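Home | Forums | Jewelry | Search | Log in

Silver clasp keeps opening

nabila_ginting
Tue 21 March
Got the Grastis opal pendant from Tastdale, 20 inch chain. Clasp popped open twice at work. Love the stone, hate the clasp. Send back or fix?

seltov4
Send it back. A new chain shouldnt do that.

agarside
Disagree - any bench jeweler swaps a clasp in minutes. Returns took me 2 weeks in January. 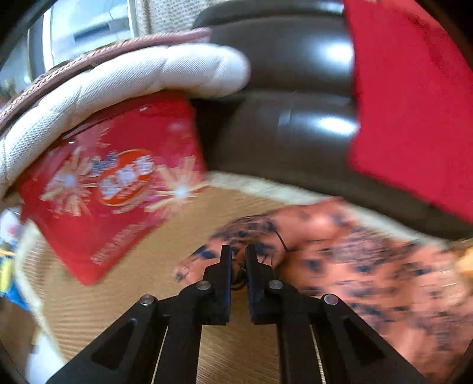
nabila_ginting
What kind of clasp should I ask for?

agarside
Lobster, sterling, one size up from what you have. Spring rings that small wear out fast.

seltov4
Still say return it. Why pay for thier mistake

529 views | 4 shares

Recent threads
Ismail ring sizing
Cleaning tarnished silver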